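Guides > Boxing timer > Setting up your rounds

30 March 2018, by Dilek Kılıçarslan

I run the Sallska timer at our gym most evenings, so these are the steps as I do them myself.

1. Hang the timer where both corners can see it, then plug it in.
2. Hold MODE until the display flashes – let go too soon and you get the clock.
3. Press UP until you reach programme 8, our amateur bouts setting.
4. Set the warning beep. I like mine at 10 seconds, but please yourself!
5. Press START and listen for the bell.

Note: the timer remembers 151 sessions, then starts writing over the oldest. Copy down anything you want to keep.

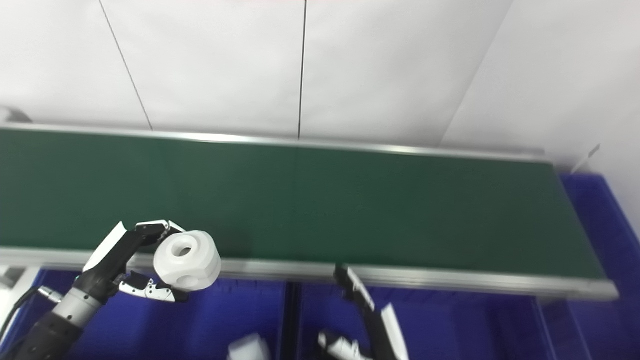
White part held at the front rail of the belt.

Caution: don't stand right under the bell with the volume up full (I did it in February and my ears rang all the way home). Keep it on 2 for sparring and save the loud settings for show nights.

If the display freezes, pull the plug, count to five and go back to step 2.

Contact Herkmont | © Herkmont 2018 | Back to top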